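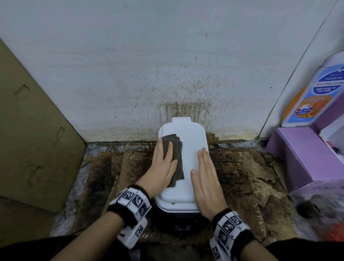
The rule book for the Plornudar job had 45 rules in it when I started, and I was paid to follow all of them for 8 weeks.

Rule 1 said both wrist bands go on before anything else. I put them on at the kitchen table every morning and held my arms out in front of me until the tone sounded. After the tone I was not supposed to touch the bands. If one slipped, I had to stop, write down the time, take both off and begin again.

Most of the rules were like that. Keep both hands where they can be seen. Do not talk to the equipment. Do the work at the speed you would do it at home. I had cleaned for a living before, in offices and in a motel in Flaltmont, and the speed rule was the one I had trouble with. At home I clean slowly. At the motel I had 12 minutes a room.

The apartment was on the ground floor. It had been empty since fall, and there was mold in the corner behind where a cabinet used to be. Plornudar rented it because it was bad. They had plenty of hours of clean kitchens already. The machine they were building was called Fedine, and it was going to go into places like this one and scrub what people had left behind. It would learn from hands, and the hands that month were mine.

On Wednesday I did the storage box. Rule 22 said an object should be cleaned where it is found unless the place is unsafe, so I cleaned it in the corner, on the floor, with my knees against my chin. I would have carried it to the tub. I wrote that in the notes. I wrote that any person would carry it to the tub, and that if Fedine learned to clean a box on a dirty floor then Fedine would have a dirty box.
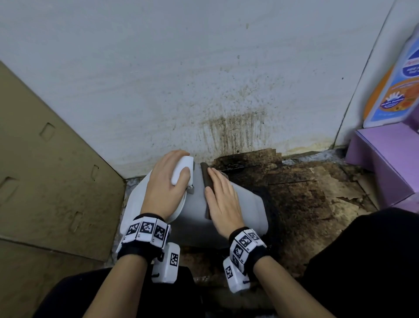

The reviewer wrote back at lunch that rule 22 had a purpose. Moving an object was a separate task with a separate code, and if every worker walked off to the tub the recordings could not be compared. The reviewer added that I was welcome to propose a change, in writing, on the form.

I had not known there was a form. It was at the back of the book, after the page on batteries. It asked for the number of the rule, the problem, the proposed wording, and the harm that could result if nothing was done. The last part had four lines.

I ate my sandwich on the back step and filled it out in pencil. Under harm I put that a machine can't smell the floor. Then I erased it and put that dirt would be moved from the floor to the box and from the box to wherever the box went next, and that this might be a child's room. I went back in and did the bands again and held my arms out and waited for the tone.

The afternoon was the same box. Rule 36 said that a surface is finished when the worker would be willing to use it. I liked rule 36. It was the only one in the book that asked me anything. I had been over the lid several times by then and I kept going, because I asked myself if I would put sweaters in there and the answer was no.

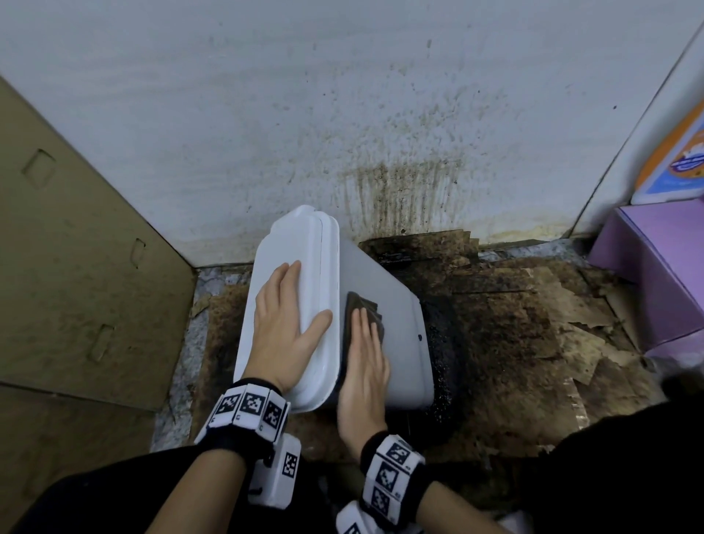 Marta Elverstone

The other rule I had a view on was the one about stopping. A worker could stop for pain, for injury, for a slipped band, or at the end of the session. It didn't say a worker could stop because the thing in front of her wasn't worth cleaning. I had stopped for that reason plenty of times in my life. You look at a thing and you look at the hour and you put it out with the trash. I don't think I ever finished a bad job at the motel without throwing something away.

So I asked for a second form. The proposed wording took me two evenings. What I ended up with was: The worker may decide that an object should be discarded, and shall record the decision and show the object from all sides. Under harm I wrote that a machine that never gives up on anything will be in that corner all night with the pad in its hand.

The forms went to the office in Ametepe, where the rules were kept. I heard nothing for two weeks. I did the window tracks. I did the oven, which had its own chapter. I was told my left band was riding low and to check it, and I checked it.

Then a new edition came in the mail, 230 pages with the appendices. Rule 22 was the same, except that a sentence had been added saying that a worker who would ordinarily move an object should say so in the notes. I had been doing that already. Rule 36 was the same. I went through the index for discard and found it, page 118, my own sentence with the word shall changed to should.

They asked me to do the box once more under the new edition. I put the bands on at the table. The tone sounded, and I went and got down in the corner.
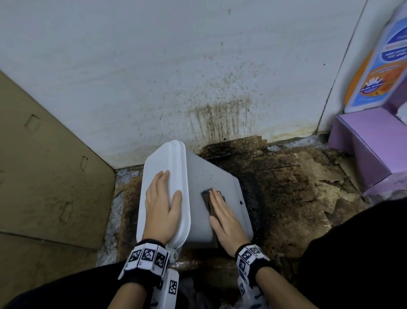

Left hand on the lid, right hand on the pad.

I worked on it until my knees hurt. Pain was an allowed reason, but I didn't use it. I sat back and asked myself about the sweaters. Then I picked the box up and turned it over the way the rule said, each side, slowly, both hands in view, and carried it out past the kitchen to the bin. On the way I remembered that carrying had a separate code, and I had not looked up what it was.

Story copyright the author. Please do not repost without permission. Contact the editors | Back to top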